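Vutley Handling Practice Program
Progress report to the Plovmont Fund, second reporting period

Summary

The purpose of the grant is to produce a written code of practice for recording household cloth-handling tasks with hand-held grippers, and to test that code in ordinary rooms before it is offered to other groups. During this period the program completed the first full draft, trained the operators at the Wostudport site to work under it, and recorded 318 sessions. Of these, 98 were set aside at review. The remaining sessions have been passed to Tian, the partner responsible for storage and release.

The work is on schedule. One item, the rule on two-person sessions, was revised during the period and is reported in more detail in the next section.

Two-person sessions

The original proposal assumed that most bed and laundry tasks could be recorded by one operator. Trials in the first period showed that large or twisted garments are handled more naturally from two sides, and the draft code now has a separate chapter on this kind of work. Its main provisions are as follows.

Each operator holds one gripper for the whole session and does not change sides. The operators agree before starting which of them will give the spoken start and stop. If a garment is held by both grippers at once, neither operator lets go without a spoken signal. Tension on the cloth is to be kept to what a person would apply by hand when straightening or folding the same item.

The last provision has proved the hardest to word. Pulling is a normal part of handling cloth, and a rule that forbade it would produce recordings of little use. A rule that left it open would put seams, clamps and fingertips under loads for which they were not intended.

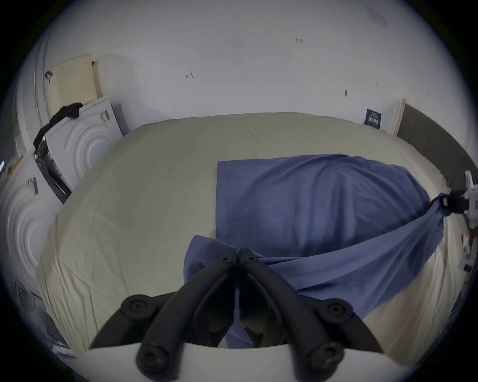

Anselmo Quintana, in his written response to the draft, objected to the wording on tension. He held that "what a person would apply by hand" could not be checked at review, and that two reviewers given the same recording would reach different decisions. He asked for a fixed limit on how long a garment may be held taut between two grippers. He added that he had no quarrel with the rule on spoken signals and would like to see it extended to single-operator work when another person is in the room.

The program accepted the first point in part. A fixed limit of two seconds has been added for any hold in which the cloth is stretched between both grippers and is not otherwise moving. The general wording has been kept for all other cases. The proposal on spoken signals has been deferred to the next period so that it can be tried with the operators first.

Room preparation

The chapter on room preparation was rewritten after operators reported that the earlier version could not be followed in a furnished room. It had called for all items not connected with the task to be taken out before recording. In practice this took longer than the sessions themselves, and it led to rooms being arranged in ways that did not resemble normal use.

The revised text separates the work surface from the rest of the room. The work surface is to be set up as the task sheet directs. Furniture, stored goods and household items elsewhere may stay where they are, provided that operators have clear footing on every side from which they will work. Personal papers, mail and anything showing a name or address must be put away.
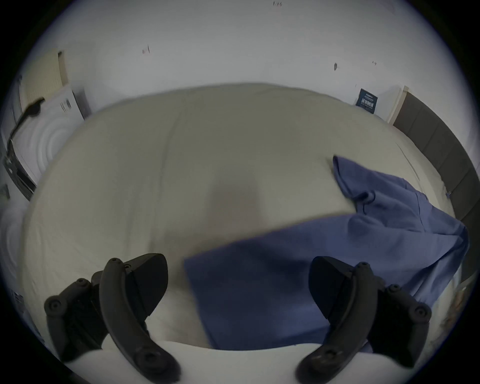 The revised chapter also sets a standard start position for each session. The gripper is to be held open over the work surface, with the fingers empty, until the start is spoken. Reviewers had found that many early recordings began after the first grasp had already been made, and 17 of the sessions set aside in this period were set aside for that reason. All of them were made before the revised chapter was issued.

Operator safety and conduct

No injuries were reported. One near miss was entered in the site log when an operator stepped back onto a loose cable. The code now requires a walk-through of the floor area before the first session of the day and again after any break.

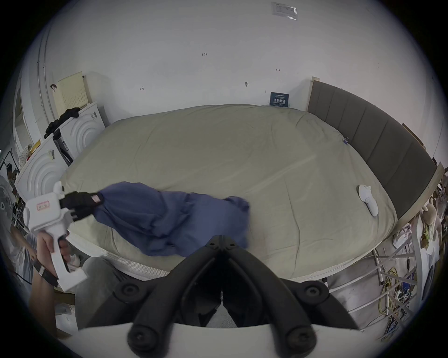 Rules on the wearing and carrying of equipment were also settled. Operators at Wostudport had followed different habits, and the draft had said only that grippers should be "held securely." The code now requires a wrist strap, worn as it is on the white gripper at the left of the bed, for every operator and for the full length of a session. The same paragraph covers equipment that has been put down. A VR controller lying on the sheet, such as the one to the right of the blue garment, must be noted on the session form together with the reason it is there. Cables on the floor beside a bed fall under the walk-through rule already described.

Breaks are set by the clock, and an operator may stop a session at any time without giving a reason. Stopped sessions are kept out of the release and do not count against the operator.

Changes to the work plan

The Fund is asked to approve one change. The proposal placed outside review of the code at the end of the grant. The program would prefer to begin that review in July, while recording is still under way, so that comments can be tested on site. No additional funds are requested. The cost would be met from the training line, which is underspent.

Work for the next period

The trial of spoken signals in single-operator sessions will begin first. The review checklist will then be brought into line with the new limit on taut holds, and sessions already accepted will be checked against it. A revised draft of the full code will be sent to the Fund with the next report.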